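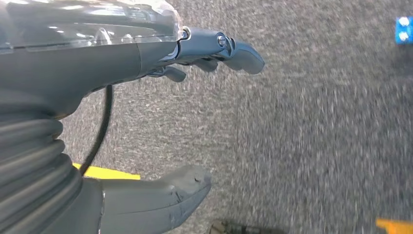 Setting up a floor for a crate-moving robot

These tips are for shops that rent the Plukik handling package from Collado. We have had ours at the Plenenbridge workshop since November. The manual covers the software well and the floor hardly at all.

Mark the drop spots with bright tape. Yellow on gray carpet is easy for people to find from across the room. Make each square a little bigger than the crate. Press the corners down hard, and replace any strip that starts to lift.

Pick up small parts before each run. Plastic pieces and cable ties end up under the fingers sooner or later. Do it again after lunch.

Look over the finger pads once a week. We do ours on Thursday. Scuffs and small nicks can wait. If a crack gets longer from one week to the next, order the pad. A set of 2 costs $476 from Collado and the Mesilberg warehouse ships it.
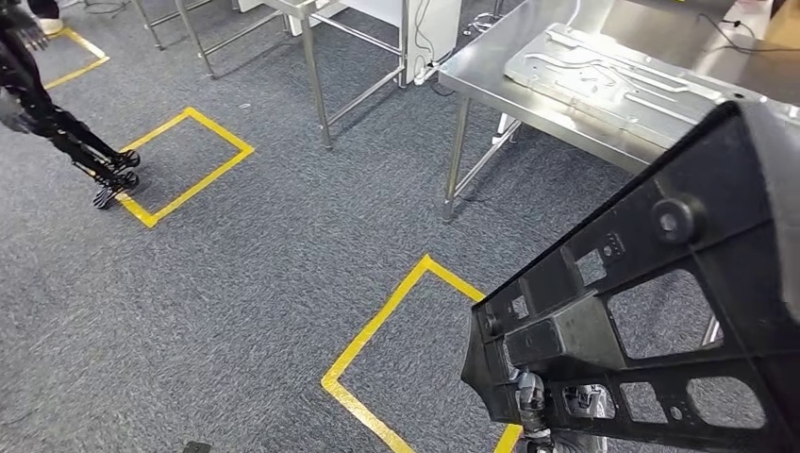
Choose crates with a solid rim. Ribbed sides with a lot of openings are fine for carrying, but a finger can slip into a hole and hang up on the way out. Ionuț Matei, our bench lead, has the gripper take the rim every time and runs the first lift of the day empty.

Leave 30 inches between squares and the nearest table leg. Tape down power cords or run them along the wall. A loop of cord on carpet will catch a foot, yours or the machine's.

Vacuum with a plain floor head. Brush rollers chew up tape edges.

On price: the package is $3,945 a quarter with setup and one service visit. That is steep for a small shop. We kept it for the second quarter because the crates get moved overnight and the benches are clear by 7 a.m. Ask for the longer gripper cable when you order. Swapping it later means another visit, and that one is billed.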